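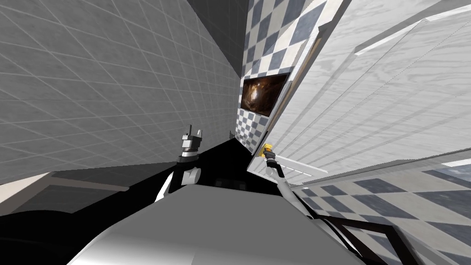
Muvgate Halls Listing, data card / readme

What's in here

One table of event halls and multi-use venues in the Jundside area, plus a second smaller table of the rooms inside them. Started as a spreadsheet for people trying to book a hall for a show or a trade fair. Grew. Now it has closed venues too, and old names, and who owned what when.

Last full pass: 14/12/2022. Small fixes after that are in changes.txt, not dated properly, sorry.

Files

venues.csv - one row per venue
rooms.csv - one row per bookable room or hall, points back to venues.csv by venue_id
oldnames.csv - former names, with from and to years where known
sources.txt - where each row came from, by venue_id
changes.txt - see above

All UTF-8, comma separated, header on the first line. Quotes round anything with a comma in it. Excel will eat the leading zeros in venue_id if you double click the file, so import it as text.

Size

39 venues, of which 11 are closed or demolished. Closed ones stay in. Please stop sending requests to take them out, just filter on status.

Columns, venues.csv

venue_id - four digits, text, never reused
name - current name, or last name if closed
town - town or district as the owner writes it
status - open, closed, demolished, unclear
opened - year only
closed - year only, blank if open
owner_type - council, society, church, company, trust, unclear
main_use - what it mostly gets hired for, free text, messy
cap_standing - largest single space, standing
cap_seated - same space, seated
parking - yes, no, street
step_free - yes, no, part
notes - anything

Columns, rooms.csv

room_id
venue_id
room_name
floor - 0 is ground
length_m and width_m - from the hire sheet if there was one
divisible - yes if there's a folding wall or curtain the venue counts as a divider
kitchen - yes, no, shared
hire_by_hour - yes, no

Things to know before you use it

Capacity is a pain. Some venues give the licensed number, some give a number off an old poster. Where we had both we took the licensed one and put the other in notes. Where only the poster, notes says "poster". Don't add rooms together to get a venue total, the licenses don't work like that and several rooms share the same exits.

opened means opened to the public as a venue. Not when the building went up. The Ellach Exhibition Hall was a wool store long before anybody hired it, so the year looks late. It's right.

Ownership changes. owner_type is who owns it now, or who owned it last. The Ellach hall passed from the farming society to the council and then to a trust, all of that is in notes because there's no good column for it. Might split it out. Might not.

unclear means we looked and couldn't tell. Blank means not looked yet. These got mixed up in the early rows and most are fixed now but not all.

Step free data is from the venues themselves. "part" covers everything from one awkward lip at the side door to a balcony with stairs only. Ring before you rely on it.

Names

Ellach has two halls people call "the Show Hall". One is the Ellach Exhibition Hall (0007), the other is the drill hall behind the station (0012), closed. Newspaper adds from before the drill hall shut just say Show Hall and you have to guess from the event. Livestock was always 0007. Dances could be either one.

Akl Pavilion and Akl Pavillion are the same place. The sign had the double L for years. We use one L in name and the other is in oldnames.csv.

Muvgate Market Hall and Muvgate Corn Rooms share a front door and a phone number. Separate rows, because separate licenses.

How it was put together

Hire sheets and booking pages first. Then local papers, then council minutes, then calling up and asking. 4 venues never answered anything so their rows come from print only, and sources.txt marks them with P. Room sizes for 15 rooms were taken with a tape during open days in October. Marked T. Everything else on size is whatever the hire sheet said.

Not included

Pubs with a function room. School gyms. Open air showgrounds with no permanent building. Hotels, unless the hall has its own license. Churches are in only if the hall gets hired out to outside groups, and the church itself isn't counted as a room.

No prices. Tried it, out of date in weeks.

Known problems

- two rooms at 0021 have length and width swapped, don't know which two
- parking for Akl predates the new road layout
- 0030 and 0031 may be one building
- main_use needs a proper list of terms, currently has "fairs", "Fairs" and "trade fair" all meaning the same
- no map coordinates for the demolished ones

Corrections

Send the venue_id, the column, the old value, the new value and where you got it. "My uncle worked there" is fine as a source, just say so and it goes in as recieved by word of mouth. One line per fix please. Long emails get read eventually.

Use

Free to copy and reuse, credit "Muvgate Halls Listing" and say which date you took it. If you change values, rename the file so two versions don't end up going round under the same name again.

Next up

Jundside riverside halls, the rest of the council minutes, and main_use cleanup.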